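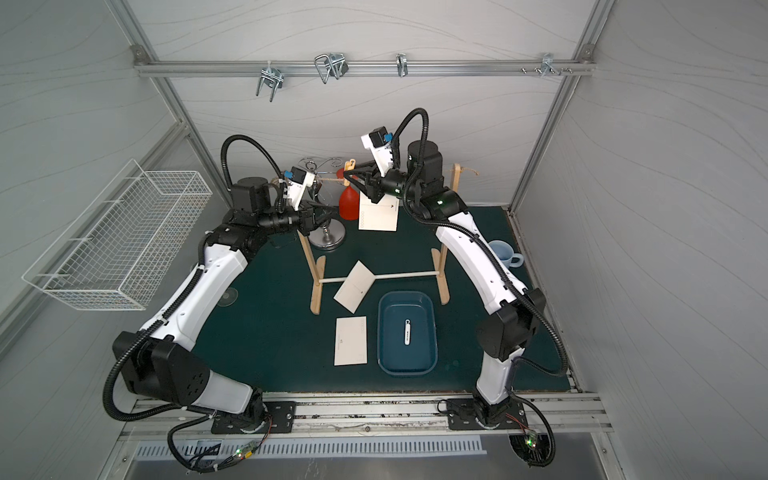 Gisela Lucero sets up tool walls and utility closets for a living, and she has opinions about hooks. Most of the trouble she is called in to fix, she said, begins with a rail that was hung before anyone decided what would go on it. She prefers a plain horizontal aluminum rail on a light-colored panel, with hooks of different shapes along it. A wide double-pronged hook and a U-shaped one can share the left half, a slim single hook can have the middle, and the small hooks and pegs can be grouped toward the right end. A white wire-mesh basket on the side wall takes whatever has no hole or handle.

"People buy a bag of identical hooks," Lucero said. "Then they own a drill, a level, a roll of hose and a set of keys, and all of it is supposed to hang from the same shape. The shape of the hook has to come from the thing."

Lucero works out of a shared workshop in Inholm. The client list is mixed: repair shops, school supply rooms, a few private garages. The largest job to date was a parts room in Dullmont with 2,090 items on its inventory. The smallest was a broom closet. She charges for both by the hour.

Her procedure does not change much from one job to the next. Everything comes off the wall and is laid out on a mat, grouped by how it can be held up. Items with a closed loop go together, then items with an open handle, then flat items with a punched hole. Anything left over goes to the basket pile. Sorting by use comes later.

"Use is an argument," she said. "Two people in the same shop will tell you two different things about what a clamp is for. Whether it has a hole in it, they agree on."

The second step is weight. Lucero carries a small luggage scale and writes the reading on masking tape, which stays on the item until the wall is finished. Heavy pieces go near the rail's fixing points. Long pieces go at the ends, where they can swing without touching a neighbor. She leaves a hand's width between a wide hook and the one beside it, measured with her own hand in a work glove.

The double-pronged hook is the one she gets asked about most. It suits anything with a head wider than its shaft, such as a mallet or a dustpan brush, and it keeps the piece from rotating. A U-shaped hook does better with coils. A single slim hook will hold nearly anything with a loop, and that is her complaint about it: things get stacked three deep, and the one at the back is forgotten.

"One hook, one thing," Lucero said. "If you want two things there, put up a second hook. They cost very little."

Edmund Szewczyk, who runs the Adeck repair counter, hired her in April. His old wall was pegboard, and the pegs came out with the tools. Lucero replaced it with two lengths of rail and 17 hooks. Szewczyk said the first week was slow. His staff kept reaching for where the side cutters used to be.

"I would have moved them back," he said. "She told me to leave it for 21 days and then call her. I called her, and by then I only wanted one hook shifted."

The hook in question held a tape gun. It had been hung at the right end with the small pegs, and the handle blocked the peg beside it. Lucero moved it to the left and put a set of hex keys in its place.

Cards and labels were the part of the job that took longest. Lucero uses stiff white card, cut to a rectangle, and will not print anything on it until the wall has been in use for a while. A blank card goes up with the item and the staff write on it in pencil. What they write is often different from the catalog name. At Adeck, a part listed as a retaining ring plier was penciled in as "the annoying one," and Szewczyk asked that the label be kept.

The position of the card matters more to her than the wording. A card hung behind the item disappears when the item is in place, so it can serve only as a reminder of what is missing. A card in front can be read at any time but has to be moved aside. Lucero has used both and currently favors a card below the hook, fixed at its top edge.

Color is something she keeps to a minimum. She will allow red for a single category, usually whatever must be returned the same day, and she wants the wall behind it pale. A faint pattern on the panel does no harm, in her experience, as long as the lines are lighter than the shadow of the hook. Heavy wood grain she asks clients to cover – small chrome parts get lost against it.

Work surfaces get the opposite treatment. She likes a dark mat, green or gray, that covers most of the bench. Small screws show up on it, and they stay where they are put.

Baskets are where she and her clients disagree. Szewczyk wanted four. Lucero gave him one, mounted on the side wall with the open top at elbow height, and told him to empty it when he closed up. She prefers wire to solid plastic so that the contents can be checked from the front.

"A basket is for things that are waiting," she said. "If something has been in there a month, it needs a hook or it needs to go."

Her next job is a costume store at the Soomro playhouse, where the wardrobe manager, Stamatia Zacharopoulos, has asked for rails to hold belts, bags and hats. Lucero has visited once and weighed the belts. The buckles make them heavier than they look, and the existing rail is held up by two screws at one end. She has ordered longer ones and intends to replace the rail brackets before anything is hung. The hats, she said, she has not worked out yet.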